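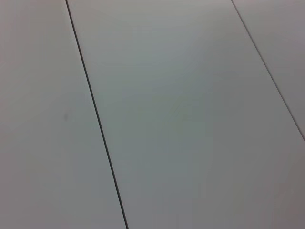
Imani Rugemalira reckons I should have stopped at the first paint sample, and that anyone who brings home a second one deserves whatever happens next.

I brought home 8. All of them grey. All of them, if you ask the colour cards, completely different greys, with names like Wet Harbour and Quiet Ash and one that was just called Neighbour.

Painted them in squares on the lounge room wall. By breakfast two were green. By lunch one had gone pink, and the one I'd liked at the shop was the exact colour of a filing cabinet I had to share in 2000 at Kaijage, my first proper job.

Rang the paint counter in Westby. Bloke said "what direction does the room face?" I said towards the Galex car park. He said that wasn't a direction.

South, as far as I can tell. So the light is cold, and a cold grey goes colder, and I want a warm grey, which he then told me is beige. I have spent my entire adult life avoiding beige.

My sister's contribution: "why not white?" There are more whites than greys. I've seen the rack. I'm not going in there.

Then somebody in the replies asked if I'd thought about sheen. I had not thought about sheen! I've now read a very long forum argument about low sheen versus matt in rental hallways, started by a man who repainted his in April and is still cross about it.

Matt marks if you look at it. Low sheen shows every dent the last owners left with their couch. The last owners must have moved that couch daily.

Current shortlist: Quiet Ash at half strength, or Neighbour at full. Half strength is a real thing you can ask for, by the way. They just put less of the colour in and charge you the same.

Friend who did her whole place in Ganberg with one grey, start to finish, says you stop seeing it after a fortnight. She also couldn't tell me what it was called.

Going back for a ninth. Imani, please don't reply to this.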